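双臂台架工作间小窍门:走线、铺布、夹盒子
Trulmont 机器人兴趣班 · 工作间笔记
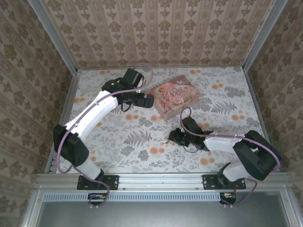

印花布上的粉色礼盒,左右两臂的夹爪各在一侧作业。

本页汇总兴趣班在双臂台架上积累的操作习惯,按工序排列。适用对象为已完成入门课、能独立上电和回零的学员。未完成入门课的学员请先看第一单元讲义。

一、上电之前

1. 检查导轨上的螺钉。用内六角扳手逐颗试一下,手感松的拧紧即可,不要加力到极限。铝型材槽内的螺母会滑牙,滑牙之后整段导轨要拆下来换。

2. 安装板与导轨之间不要垫纸片、胶带或泡棉。垫片会被压缩,几天后臂的零位随之偏移。零位偏移时先查安装板,再查关节,最后才考虑重新标定。

3. 两臂都放到休息姿态再合闸。臂处于伸展状态时上电,肘部可能下沉一小段,夹爪容易碰到台面。

4. 清理台面。橡皮、剪刀、笔帽、扎带头一律收走。扎带剪下的碎头颜色浅,落在浅色布上很难看见,用胶带粘一遍比用手捡快。

二、线缆

1. 线缆沿连杆外侧走,在关节处留弧。弧的大小以关节转到两端极限时线都不绷紧为准。先手动把关节转到极限,再定扎带位置,顺序不要反。

2. 扎带扎在连杆的直段上,不扎在关节上。扎到线缆不滑动即止,外皮出现凹痕说明过紧,剪掉重扎。

3. 腕部附近的弧最容易出问题。弧太大,会扫到工件;弧太小,腕部旋转时插头受力。调整后让臂空走一遍完整动作,人在旁边看弧的顶点经过哪里。

4. 同色线缆要做标记。在两端各贴一小段标签,写“左”或“右”,再写关节编号。标签用透明热缩管套住,不然字迹会磨掉。

5. 导轨下方的线缆每次收工前理顺一次。线缆拖到椅子轮子底下的情况,本学期已记录 5 次,全部发生在收工之后。

6. 扎带尾巴留短。平口剪贴着锁头剪,斜口剪留下的尖角会划手。一时不确定走线是否定型的,可以先留长,定型后统一剪。

三、台布与围挡

1. 台布选薄而不反光的。桌面贴膜反光强,摄像头自动曝光会跟着跳,录下来的数据前后亮度不一致。棉布或亚光涤纶布均可。

2. 台布先熨平再铺。折痕在侧光下会形成一条阴影线,训练模型时可能被当作物体边缘。熨斗用中低温,印花面朝下。

3. 布边用美纹纸胶带固定在台面下沿。不要用双面胶,残胶很难清理。已经留下残胶的,用吹风机加热后拿塑料刮片刮,再用少量酒精擦。酒精不要碰到印花。

4. 围挡和台布的花色可以定期更换。同一花色用得太久,策略模型容易记住背景。本班的做法是每采完一批换一次台布,围挡隔几批换一次,换布日期写进采集日志。

5. 换布后必须重新核对台面高度。厚布会使夹爪下探余量变小,夹薄物体时指尖会顶到台面。核对方法:夹爪闭合,缓慢下降,在指尖下方放一张普通打印纸,纸能抽动但略有阻力,记下该高度。

6. 台布沾了油渍,先撒玉米淀粉吸一晚,刷掉后再用洗洁精点洗。整块机洗会缩水,边缘就对不齐了。

四、盒类工件的夹取

盒类工件是本学期的练习重点。Karabo Hendricks 负责这一组的动作脚本,以下要点大部分出自她的记录。

1. 盒子斜放时,先决定是推正还是直接夹角。推正需要两臂配合,一侧轻推,另一侧做挡块。直接夹角省时间,但接触面小,提起后容易转动。初学阶段建议先练推正。

2. 纸质礼盒表面有覆膜,摩擦小。夹爪内侧贴一层薄硅胶片即可改善。硅胶片用旧的厨房隔热垫剪就行,不必专门买。厚度不一致的两片不要配对使用。

3. 夹持力从小往大调。纸盒侧壁受力后先内凹,再出折痕,出现内凹时就应停止加力。脚本中的夹持值写成变量,放在文件开头,不要散落在各个动作里。

4. 有字或有图案的盒面尽量保持朝上,便于在录像回放时判断盒子是否转动。纯色盒子可以自己贴一个小箭头。

5. 开盖练习先用天地盖,再用翻盖,最后用带磁吸的。天地盖太紧时,用细砂纸把盒底外壁轻磨两下。磁吸盒开启瞬间阻力会突变,另一侧臂要提前压住盒身。

6. 两臂同时靠近盒子时,让一侧先到位并停稳,另一侧再进。两侧同时进,盒子被推走的方向难以预测,数据也不好标注。

7. 盒内放少量配重。空盒太轻,指尖一碰就滑。配重用小袋大米,封口后粘在盒底中央。不要用硬币,会响,也会偏到一边。

五、采集与命名

1. 每条记录包含任务名、台布编号、工件编号、操作人。缺一项的记录不入库。截至上次整理,库中共有 2065 条,其中 183 条因字段缺失退回补填。

2. 一次连续采集以 32 条为一组,组间休息,检查关节温度。手背靠近电机外壳,感到明显发热就延长休息。不要用湿布降温。

3. 失败的动作也保存,文件名末尾加 F。掉落、夹空、碰撞三种情况分别写在备注里。只写“失败”等于没写。

4. 摄像头位置动过之后,当天的数据另建文件夹。支架接头处用铅笔画一道对位线,下次恢复时会省很多时间。

5. 镜头用气吹清灰,再用镜头布擦。衣角和纸巾会留纤维。

六、收工

1. 两臂回休息姿态,确认停稳后断电。断电时手扶肘部下方,手指不要伸进连杆之间。

2. 取下夹爪上的硅胶片,用清水冲,晾干。粘过胶带的一面如果发黏,用爽身粉拍一层再擦掉。

3. 工件按编号放回 Oltumard 收纳柜。纸盒不叠放,上面的会把下面的盖子压变形。

4. 备用扎带、热缩管和美纹纸放同一抽屉,扳手放工具板。借给 Gavalas 小组的工具当天登记,当天归还。

5. 填日志。只记改动和异常,正常项不用写。

七、常见问题

夹爪闭合后左右不居中:检查硅胶片厚度,再检查齿条上有没有纤维缠绕。用旧牙刷刷,不加油。

一侧臂动作抖动:先换线缆试,再换关节。多数情况是插头没有插到底,插头外壳与插座平齐才算到位。

动作回放与录制时位置有偏差:查台布是否移位,查安装板螺钉,查启动时是否在休息姿态。三项都正常再重做标定。

两臂在中间区域互相干涉:在脚本里给中间区域加互斥标记,一侧进入时另一侧等待。等待位设在工件外侧,高度略高于盒顶。

电子单元指示灯不亮:断电,拔插电源端子一次,再上电。仍不亮就交给带班老师处理,不要自行拆壳。

八、八月场次的补充

Barard 杯校际赛的双臂项目在八月进行,参赛组另须注意以下几点。

1. 现场台布由主办方提供,花色赛前不公布。训练数据里至少要有素色、细花、大花各一类。

2. 现场照明偏冷。练习时可以关掉暖色灯,只开白光灯,采几组作为补充。

3. 备件箱装一套线缆、一对硅胶片、一包扎带和一把平口剪。备件装箱前逐件通电试过,未试过的不算备件。

4. 场地电源插座距台架较远,自带延长线,线长约 5 米。延长线用完全放开的状态供电,不要卷着用。

最后更新:2018年3月3日

联系方式:兴趣班工作间前台留言簿 | © Trulmont 机器人兴趣班 | 返回顶部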